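Rocío Bravo
Thread · 3 min read

1/ Small report from our work on Cliter, the tool we use to cut and label recordings from hand-held grippers. In May we rewrote the part that decides where one grasp ends and the next begins. I write it here so I don't forget the details.

2/ The old version was very simple. It looked only at the gripper width. When the width went under a threshold, it said "grasp". When it went over, it said "release". With hard objects of similar size this is fine, and we lived with it for a long time.

3/ Plush toys broke it. A toy is soft, so the fingers continue to close after the first contact, and the width curve has no clear corner. Leandro Domínguez plotted 100 of these curves on one page and you could not say by eye where the contact starts.

4/ The second problem is the container. Near a box the fingers go down between the toys and the wall, open a little, close a little, and the old code counted each of these as a new grasp. Violeta found one recording with 106 grasps in it. The correct number was four.

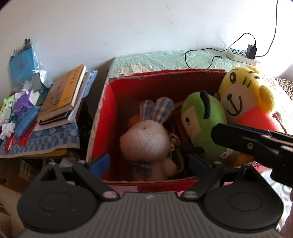
5/ What we changed

Now the segmenter reads three signals: the width, the speed of the width, and the speed of the tool itself. A grasp must have a slow tool and a closing width at the same time, and after this the tool must move with the width almost constant. If the last part is missing, we call it a "touch" and not a grasp.

6/ For the tool speed we need a good pose. We take it from Mostis, our visual tracking module. It likes patterns: a checkered tablecloth, book covers, printed cardboard. A plain white wall gives it very little to hold, and when the wall takes a big part of the view the pose starts to drift.

7/ So Patricio Insaurralde added a confidence value for each pose. Under the limit, the segmenter doesn't use the tool speed and marks the segment as "weak". A person looks at the weak segments later. I prefer this to a wrong label that looks certain.

8/ Numbers, for those who asked. The test set has 1865 segments labeled by hand. The old code put the boundary in the wrong place in 400 of them. The new code, in 106. (Yes, same number as in post 4, it is a coincidence and I checked it twice.)

9/ Where it still fails: two toys of nearly the same color, one beside the other. The boundary in time is good, but the object label jumps between them. For pink on pink, the ears or a ribbon are a better clue than the body, and our crops often lose exactly these parts.

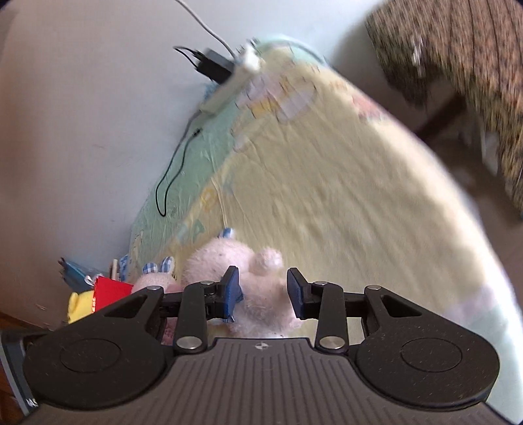 10/ Delia Bustos wants to solve it with a larger crop, taken a little before the fingers close, when they hide less of the toy. I want to keep the small crop and carry the label from the earlier frames. We will try both this month and compare.

11/ One more thing, about motion blur. When the tool turns fast, the far side of the view becomes soft and Mostis loses its points there. We now count only the points that stay sharp for five frames. It is slower, but the drift after a fast turn is smaller.

12/ The config file changed too. If you use your own thresholds, please rename "close_min" to "contact_min", or the tool will take the default value without a warning. The warning is my task and it is not done yet.

13/ Questions about the pose confidence are better for Patricio. For the labels, write to me.

14 comments · 38 shares
Last updated: May, 4:20 pm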